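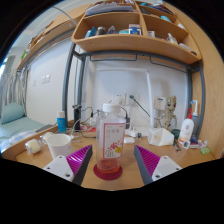

Gripper open over the bottle, Grundico open day, desk station

tumbler_jaw
Went to the Grundico open day in Hundasberg in May. They had 6 stations and I spent most of my time at the desk one. You hold the gripper yourself, pick something up, put it back on the coaster. I got 5 tries. The purple fingers are softer than I expected.

Mao_fan
Did they show the arm doing it on its own?

tumbler_jaw
Yes, in the next room. 45 minutes wait, so I only saw the end.

ridgeline
I waited. It was slow, and a plastic bottle with hardly anything in it is an easy pick. I'd like to see it full.

tumbler_jaw
Disagree. A light bottle tips if one finger touches first. I knocked it over on my second try.

ridgeline
That's you, not the arm. Tumness did a full one at their demo last year.

oxbow
Tumness had a bare table though. This one has cables and chargers right behind the bottle, and a cup on the left. I'd take that over a full bottle on a clean table.

ridgeline
Fair on the clutter. Still want the full bottle.

Mao_fan
Is it worth the drive with a kid?

oxbow
Mine lasted 30 minutes. Go early, parking fills up by 10.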